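The table is not a desk. The table is also a desk

20 June 2020

Everybody has an opinion about working from the kitchen table now and most of them are the same opinion. Get a proper desk. Get a door. Boundaries. I read another one this morning, over breakfast, at the table, with my papers already out, and got annoyed enough to write this before the dishes.

My case is simple. A table should have to do more than one job. It should do them at the same time. Plates and paperwork, mug and markers, the lot. And the people who want to split it all up — a surface for eating, a surface for thinking, a surface for the kids to glue things on — mostly have bigger houses than the rest of us.

We have one table. Round, with a corner bench behind it, in the part of the kitchen that Diltcombe landlords call the dining area. The bench is rust orange. We did not pick it. It came with the apartment and I hated it for a year and now I'd fight anyone who tried to take it out. You can get 2 adults and a surprising number of elbows on a corner bench. Nobody ever got comfortable at a breakfast bar.

What goes on top changes by the hour but never all the way. Something from the last thing is always still there when the next thing starts. I used to see that as failure. Clear the table! My whole childhood was clear the table. Forks down, everything off, wipe, dry, cloth, and then you could begin your homework, by which time you'd lost whatever it was you were going to say.

Leave it out. Seriously. The drawing somebody walked away from gets picked back up if it's still sitting there. Put it away in a drawer and it's dead, you'll find it in September when you're looking for batteries.

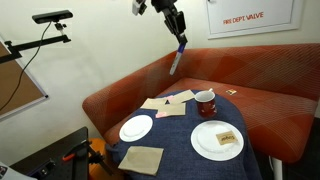 Brown paper, plates and the red mug, all on the one cloth.

I like a table like that. Food things and making things, no fence between. Brown paper is the best paper for it too, by the way, better than white. White paper makes people careful. Kids freeze up, adults worse. Brown paper has already been a bag or a parcel or looks like it might have been, so who cares if the first line comes out wrong, turn it over. I save every sheet that comes into the house. There's a roll of it from Cluswood I bought on purpose once and it's still in the closet because the free stuff keeps arriving.

And the cloth. People tell me a cloth is fussy and I think they have it backward. Bare wood is fussy. Bare wood wants coasters, it wants you to lift and not drag, it wants to be admired. Put a dark cloth over it, navy, something with the look of old jeans, and you can stop worrying. Marker slips, fine. Coffee, fine, it goes in the wash. Dark blue hides nearly everything but flour. I did own a white one. It lasted 8 days and I was a nervous wreck for all of them.

Now the other side, because I did promise my sister I'd be fair. There's the mess argument. If work never leaves the table you never leave work, you're eating your soup looking at the gas bill. I grant that one. Bills are different. Bills go in the folder and the folder goes on top of the fridge before anyone sits down, that's our one rule and we keep it maybe half the time. But a bill isn't a drawing. A bill isn't a card for your grandmother with the envelope not done yet. I don't mind looking at those over soup.

Then there's the desk argument. I priced it, I'm not just being stubborn. The Rultar one that everybody on my feed seems to have bought this spring is 1,455 with the drawers, and for that you get a surface you can't eat on, in a room where I'd have to get rid of a bed. The store on Garrido has cheaper ones. Still no bed. And I know exactly what would happen, it would fill up with laundry inside of 10 days and I'd be back on the orange bench with my plate pushed over to one side.

Which brings me to round tables, quickly, I have to get going. Round is worse for work, everyone says so. You can't line paper up with the edge, nothing stacks, there's no corner that's yours. True. Also the whole reason I like it. With no corners nobody owns a corner. On a square table people build little walls, the cereal box, the laptop lid. On ours your stuff drifts into someone else's stuff and then you have to talk about it. Half the decent conversations we've had this spring started with can you move your plate.

I'm not saying never tidy. Crumbs go. Anything sticky goes. Caps back on markers, every time, I'm a monster about caps and I'm not sorry, a dried-out blue is a sad thing and its always the blue. But wipe around the paper. Learn to wipe around. It's a skill same as any other and it takes way less time then clearing the whole thing and setting it up agian after lunch.

So keep your door and your boundaries. If you've got the room for a desk, good, enjoy it. I need to go, somebody wants the end of the bench and I'm sitting on it.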